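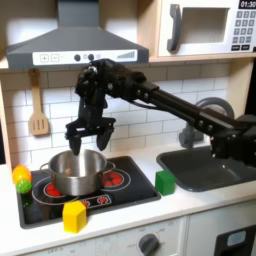 Play kitchens wear out at the small parts first, according to Kendra Lavoie, and parents shopping for a used one should look at the faucet and the stove graphics before they look at the doors. Her remarks came at the Kallau toy library on Tuesday evening, where members met to decide what to do with the pretend-cooking corner before the summer session opens in June.

The members voted to keep the corner and give it more floor space. It will move from the back hallway to the front room, next to the picture books, and will be open whenever the library is open. Until now it has been put away on story days.

The kitchen has a white countertop with a black stovetop set into it, a dark gray sink and an arched gray faucet. The stovetop has red burner rings printed on it and a row of control symbols along the front. Pots and other cookware are shared by everyone who plays there and stay in the building.

Lavoie said metal cookware was worth the extra money. Children bang it on the counter, she said, and the plastic sets the library bought in earlier years split along the handles. She asked that any donated pots be small enough for a toddler to lift with both hands and have no glass lids.

A longer discussion followed about play food. One group wanted a full set of vegetables, bread and eggs. Others said the children did fine with blocks and balls, and that a green cube could be a pea one day and a bar of soap the next. In the end the library agreed to buy one basket of play food from the Cerkeda thrift store and leave the blocks and balls where they are. Anything small enough to fit in a child's mouth will be kept on the high shelf and brought out only for children over 3.

Two parents asked about noise. The front room has a bare floor, and dropped pans can be heard at the checkout desk. A rug will be tried for the first month. The Thiele Street church has offered one that was used in its nursery, and it will be cleaned before it goes down.

Borrowing rules for the rest of the collection stay the same. Families can take home 2 toys at a time and keep them for three weeks. The yearly fee remains $26, or $40 for families who also want the large-item loans, such as ride-on toys and climbing sets. Play kitchens are not part of the large-item loans. A member asked if that could change, and was told there is no room in the storage area for a second one.

Families who want to give cookware can leave it in the bin inside the Tradis Avenue entrance. Items should be washed and free of rust and loose handles. Wooden spoons are welcome. Knives, graters and can openers will be turned away, as will anything with a cord.

The front room will be closed for one morning while shelves are moved. Returns can be left at the side door during that time.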